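Como ensinar o kit Ister a guardar fruta no frigorífico

Se já tem o kit Ister montado e calibrado, parabéns, porque a parte mais aborrecida ficou para trás! Este tutorial pega exatamente onde o manual da Gultcombe nos larga, ou seja, no momento em que o braço já se mexe, a mão já abre e fecha, e a pessoa fica a olhar para aquilo sem saber bem que tarefa lhe há de dar. Eu sugiro a fruta. É uma tarefa caseira, os objetos são baratos, e uma maçã que cai ao chão come-se na mesma (enfim, depois de lavada).

O que precisa antes de começar

O kit Ister com a mão de dedos, e não a pinça simples que vem na versão de entrada. A aplicação Kilness instalada no portátil e ligada ao controlador. Um frigorífico cujo compartimento fique à altura do braço, de preferência com uma prateleira lisa e clara. Duas peças de fruta redondas, firmes e de cores diferentes. Um cesto ou uma taça larga na bancada ao lado. E uma tarde sem pressas, que isto faz-se bem mas não se faz a correr.

Preparar o espaço

Abra a porta do compartimento por completo e confirme que não volta a fechar-se sozinha. No meu primeiro frigorífico voltava, e passei uma hora convencida de que o problema era do software. Depois esvazie a prateleira onde vai trabalhar. Pode deixar lá o frasco da mostarda, se quiser muito, mas o modelo da Kilness aprende mais depressa com a prateleira livre nas primeiras sessões, e a mostarda volta depois para o lugar.

Posicione a base de maneira que a mão chegue ao fundo da prateleira sem esticar o braço todo. O manual fala numa folga de 5 centímetros entre os dedos e a aresta da prateleira, e eu respeitava-a. A mão é mais larga do que parece quando abre, e as dobradiças da porta ficam sempre onde menos convém.

Gravar as demonstrações

Na Kilness, crie uma tarefa nova e dê-lhe um nome que ainda entenda daqui a um mês. Escolha o modo guiado, que é aquele em que conduzimos nós o braço com os comandos e a aplicação vai registando tudo. Leve a primeira peça do cesto até à prateleira, pouse-a, recue a mão devagar e só então vá buscar a segunda. Grave 8 repetições com a mesma disposição e, a seguir, comece a variar os lugares um bocadinho de cada vez.

Deixe espaço entre as peças. É tentador encostá-las, fica tudo mais arrumadinho, mas os dedos precisam de lugar para abrir quando largam a segunda.
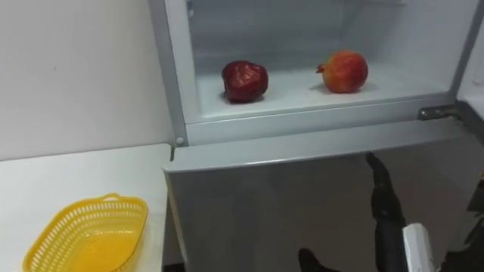 É preciso usar sempre as mesmas duas frutas?

Durante as primeiras repetições convém que sim, para o modelo ganhar confiança na forma e no tamanho; depois pode trocar à vontade, desde que as novas peças caibam na mão sem forçar os dedos.

A maçã é a amiga de toda a gente: lisa, pesada o suficiente e fácil de agarrar de qualquer lado. Com a romã já é preciso algum cuidado, por causa da coroa. Se um dedo apoiar ali, a pega fica torta e a fruta roda ao pousar. Nas demonstrações, tente agarrá-la sempre pela parte mais larga.

Treinar e experimentar

Carregue em Treinar e vá fazer um chá. No meu portátil, que já viu melhores dias, o treino levou 2 horas. Quando terminar, corra a tarefa em velocidade reduzida e mantenha a mão perto do botão de paragem. Se a mão largar a fruta cedo demais, suba um pouco o valor de "altura de largada" para baixo da predefinição, isto é, aproxime-o da prateleira (o nome do campo engana, já escrevi à Gultcombe por causa disso). Se hesitar à entrada do compartimento, grave mais umas demonstrações só dessa passagem.

Vale a pena comprar?

Experimentei também o conjunto da Baudry, que é mais silencioso e traz um suporte mais robusto, mas o programa de treino pareceu-me confuso e acabei por voltar ao Ister. A documentação da Gultcombe tem falhas e a mala de transporte é uma tristeza. Em compensação, a Kilness deixa apagar uma demonstração má sem perder as outras, e isso poupou-me muitas arrelias.

No próximo tutorial passamos aos ovos, por isso vá guardando uma caixa vazia e alguma paciência.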